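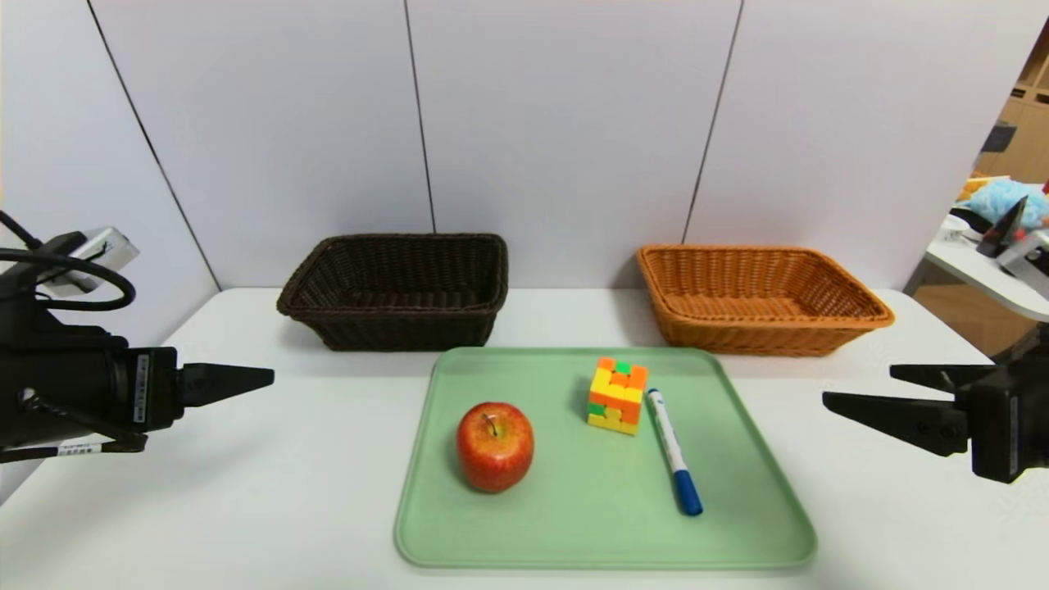 Apple and puzzle cube, green tray.

Lultton Puzzle Library - your questions

G'day and welcome! I'm Nuanchan Ratanaporn and I lend out puzzles by post from Lorach. Jigsaws, twisty cubes, burr puzzles, tangled bits of metal that'll make you swear in front of your kids. These are the questions I get in my inbox most weeks. If yours isn't in the list, send me an email and I'll get to it after dinner.

How does it work?

You join, you pick a puzzle from the catalogue, I post it to you. When you're done (or sick of it, no judgement) you pop it back in the same mailer with the return label and choose another one. There are 253 puzzles in the catalogue as of September and I add a few whenever I find good ones.

Do I have to finish it before I send it back?

Goodness, no. I've had a cast-metal horseshoe thing on my own kitchen windowsill since my youngest started school and I still can't get the ring off. If you'd like the solution, ask and I'll email it. Some members want the whole lot and some only want a nudge, so tell me which you are.

How long can I keep a puzzle?

Four weeks for cubes and small puzzles, six for jigsaws. If you need longer, ask before it's due and I'll nearly always say yes, unless someone's waiting. The big Böttcher jigsaws always have a queue, so those have to come back on time, sorry.

What does it cost?

Joining is free and each loan is $4 plus postage. I used to do a monthly subscription and I hated it - people forgot they had one, then felt bad, then I felt bad. Paying per loan suits everyone better. There's no deposit on ordinary puzzles. The handmade wooden ones do have a deposit, and you'll see it marked on the catalogue page.

How much is postage?

It depends on weight and where you live. A standard cube in its mailer comes in at 220 grams, so it goes as a small parcel. Jigsaws are heavier and the boxes are awkward, so I take the pieces out of the box and send them in a zip bag with a printed picture of the lid. If you really want the box for a present or whatever, let me know and I'll quote you the extra.

Do you post to New Zealand?

Not at the moment. I tried it for one winter and the return postage cost more than some of the puzzles!

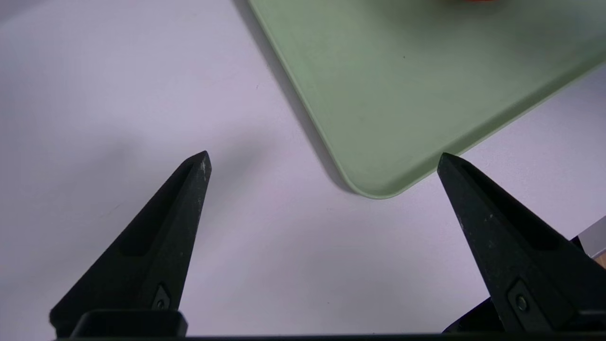
I've lost a piece. Are you going to be cross?

No! It happens, and dogs happen, and vacuum cleaners happen. Just put a note in the mailer so I know. For one missing jigsaw piece I don't charge anything; I write it on the bag and the next person gets fair warning. (A few members now ask for the ones with gaps, which I find rather sweet.) If half the puzzle has gone to live under the couch we'll have a chat about replacing it.

Cubes are different, as a missing part usually means the whole thing won't turn. If something pops off, put everything you can find in a sandwich bag and send it back as is. Please don't use superglue. I have a drawer of glued cubes and it's a very sad drawer.

Do you count all the pieces when a jigsaw comes back?

I weigh them. Every bag has its weight written on the label, and if it comes back lighter than it went out then I count. Weighing won't always pick up one tiny piece, so now and then a gap slips past me. Let me know if you find one and your next loan is on the house.

Which puzzle should I start with?

For jigsaws, 200 pieces is a lovely evening if you haven't done one since you were a kid. You'll finish it before bed and want a harder one. For twisty puzzles I'd start with the Wurkier beginner set, which comes with a booklet I rewrote myself after three people told me the original was gibberish.

If you like to fiddle with something while you're on the phone, ask for one of the shape-shifting cubes. They don't keep their shape as you turn them, so you get these wonky little sculptures along the way, and getting back to square is the whole game. My husband says they look like a building site. He's got two on his desk.

Are any of them suitable for little kids?

Yes, look for the yellow dot in the catalogue. Yellow dot means no small parts, nothing sharp, and it can be wiped down. Anything without a dot should stay away from under-threes. I've got chunky wooden jigsaws with knobs, a few stacking puzzles, and a floor puzzle of a tram that's been around the state more times than I have.

Do you clean them?

Every time. Plastic puzzles get a wipe with mild soapy water and air dry on a tea towel overnight, wooden ones get a dry cloth, and the metal ones get a rinse and a proper dry so they don't rust. Cardboard jigsaws can't be washed, so those sit in their bag for a few days between loans. If you're eating while you puzzle (I do, I'm not going to pretend), please stick to things that don't drip. Apples are fine. Mango is not fine.

What's the tray thing you keep recommending?

Oh, just get yourself a plastic tray with a bit of a rim! Any colour, any shop. Work on that and you can shift the lot off the table when it's time for tea, and the pieces don't skate off onto the floor. I don't sell them or lend them, I only go on about them.
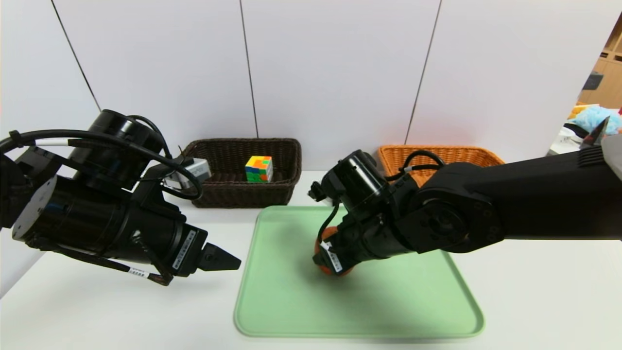 Can I pick up in person instead?

If you're near Lorach, yes please, it saves us both the postage. Pick-ups are Friday between 4 and 6 in the arvo. Order online first, choose "pick-up" and I'll email you the address. Ring the bell twice, as the first ring only wakes the dog.

Can I borrow more than one at a time?

Up to three cubes or small puzzles, or two jigsaws. Long drives up north with kids are a special case - tell me and I'll make up a car bag. No jigsaws in the car bag, for obvious reasons.

Do you take donations?

I'd love your old puzzles, but please email me first. I'm short on space and I've already got plenty of thatched cottages. What I'm always after is anything with Australian birds, older metal puzzles, and twisty puzzles that aren't the standard six-colour sort. Scruffy is okay. Mouldy is not.

Can I buy one I've fallen in love with?

Sometimes! If I've got a double I'll sell you one. If it's my only copy the answer's usually no, but I'll tell you where I got mine.

How do I cancel?

You don't need to. Send back whatever you've got and that's it, and your login will still work if you come back next winter.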